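# Open day at the Zavard lab in Plutport, anyone else go?
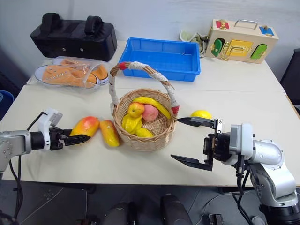 **Category: Events & Visits > Arms and Grippers**

**millrace_tom**
Went on 5 December 2018. The fruit basket table was the best part for me. Two arms, one on each side, black grippers, toy fruit in a wicker basket with a few pieces lying on the table next to it. I stayed 40 minutes. Rosaire Robichaud ran the demo and took questions the whole time.

**kestrel9**
I was there too. Was it running on its own when you saw it? At my slot a person was driving both arms.

**millrace_tom**
Driven by a person. Robichaud said so at the start. They record the runs and train on them later.

**kestrel9**
Then the flyer should have said that. It said "autonomous sorting." I drove 2 hours.

**ddunn_pdx**
The flyer was for the Drotadik cell in the next room – that one ran by itself. I watched 7 cycles and it stopped once.

**kestrel9**
Didn't see a sign for the next room.

**ddunn_pdx**
It was on the door past the coat rack. Easy to miss, I'll give you that.

**oldbearing**
Plastic fruit proves very little. A real peach bruises. Show me that gripper on a ripe one and I'll be interested.

**millrace_tom**
I asked about that. He said they have 4000 recorded runs with toys and want the motions right before they pay for produce. Seems fair to me.

**oldbearing**
Fair for them. I pack fruit for a living and I still don't see it.

**ng_fan**
Did anyone get to try the latch box at the back of the table? At the November visit they only talked about it.

**ddunn_pdx**
Not in my slot. Fruit only.

**ng_fan**
OK, thanks. I'll email Ng and ask when the next one is.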